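Why Do Small Things Vanish When You Drop Them?

You had it a second ago. It was between your finger and your thumb, and then there was a tiny click on the floor, and now you are on your hands and knees with your cheek against the rug, looking under the couch at a pen cap, a raisin and something that may once have been a cracker. The thing you dropped is not there.

Welcome to the floor. People have been losing things on it for as long as there have been floors.

Grown-ups have a lot of theories about this. One is that you weren't being careful. Another is that it will turn up. Neither of these is science, so let's try some.

First, the bounce

When a marble hits a hard floor, both the marble and the floor get squashed a tiny bit. You can't see it, but it happens. Then they spring back into shape, and the springing pushes the marble up again. That push is the bounce.

A hard floor, such as tile, gives back a lot of the push. A thick rug soaks most of it up, because all those little threads bend and rub against each other and the energy gets used up in there. So a marble dropped on tile may end up in the next room, while a marble dropped on a rug will stay more or less where it landed, waiting for somebody's bare foot.

A ball bounces in a fairly polite way. If the floor is flat and the ball isn't spinning, it comes back up close to where it went down. You can catch it and look clever.

Most small things are not balls. Think of a button, a screw, a game piece or a peg. When one of these falls, it nearly always tumbles, and it lands on a corner or an edge. The floor still pushes up, but now it's pushing on one end of the thing. That makes it spin and shoot off to the side. Which side? It depends on exactly which bit touched down first and how fast it was turning, and a difference too small for you to notice will send it somewhere else completely.

Scientists have a name for things like this, where a tiny change at the start makes a huge change at the end. They call it chaos. Your parents may use the same word for your bedroom. They mean something a little different.

Next, the roll

Anything round, or round on one side, can keep going after it has finished bouncing. Floors look flat, but lots of them slope a bit, especially in old houses. A bead doesn't care how old your house is. It just goes downhill.

Pegs and pencils roll too, but only in the direction that suits them. Put a pencil on a table and push it from the side. Off it goes. Now push it at the eraser end, and it slides along and stops. A short peg that is the same thickness all the way down rolls in a pretty straight line. A crayon with a pointy end likes to curve, because the skinny part has a smaller distance to cover with each turn than the fat part does. This is why a crayon can roll off toward the door and end up under the radiator. 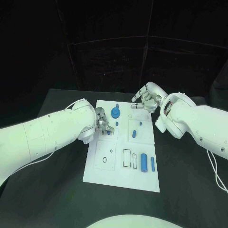 Pinch tight! A small blue peg, held between the fingertips.

Why holding on is so hard

To hold something small you have to squeeze it. The squeeze creates friction, the rubbing force that stops surfaces from sliding past each other. Squeeze too little and gravity wins. Squeeze a bit too much, on something slippery, and you get what happens with a watermelon seed. The seed has sloping sides, so when your fingertips press on the slope, part of the push points forward. The seed leaves. If your brother is sitting across from you, that is between you and your conscience.

Your fingertips have ridges on them (those are your fingerprints), and your skin is soft, so it can mold itself around the edges of a small object. You also have thousands of nerve endings that feel a slip just as it starts. Usually you squeeze harder before you've had time to think about it. But put on winter gloves and try to pick up a dime. You will suddenly feel as though you are wearing somebody else's hands.

Last, the looking

So it bounced, it rolled, and you heard it stop. Now you look in the wrong place. Everybody does this.

Part of the trouble is that you look where you expect the thing to be, close to your feet, and you keep on looking there long after it's clear that the spot is empty. The other part is that you're standing up. From above, a gray screw on a gray floor is nearly invisible. It has no outline that your eyes can grab.

What you need is a shadow. Turn off the big light, lay a flashlight on the floor, and point the beam along the ground. Every little thing will now cast a long shadow many times its own size. Sweep the beam slowly around the room. You'll find what you lost, and you'll also find out who has not been vacuuming.

Try it yourself: the Great Drop

You will need 4 small things of different shapes (a marble, a button, a coin and a short pencil stub are good), a hard floor, a rug, a ruler or tape measure, paper, and a pencil that isn't the one you're dropping. Don't use anything breakable, and keep the small stuff away from babies and dogs, who have their own ideas about where small things should go.

Mark an X on the hard floor with tape. Hold the first thing right above the X, level with your knee, and let go. Don't throw it. Measure how far from the X it stops and write that down.

Do the same thing 7 times with each object. Yes, all 7. One drop doesn't tell you very much, because it might have been a weird one.

Now do the whole lot again on the rug.

Look at your numbers. Which object stopped in nearly the same place each time? Which one was all over the room? Did the rug change the winner? If you lost an object completely, write "lost" in the box, which is a perfectly good result, and go get the flashlight.

Words to know

Friction: the force that slows things down when they rub together.
Gravity: the pull that brings dropped things to the floor, and you to the floor after them.
Energy: what a moving thing has, and loses bit by bit until it stops under the fridge.
Chaos: when a tiny difference at the start leads to a big difference later on.

Written by Hidayah Nasution. Flashlight lent by Mahmoud Helmy, who would like it back.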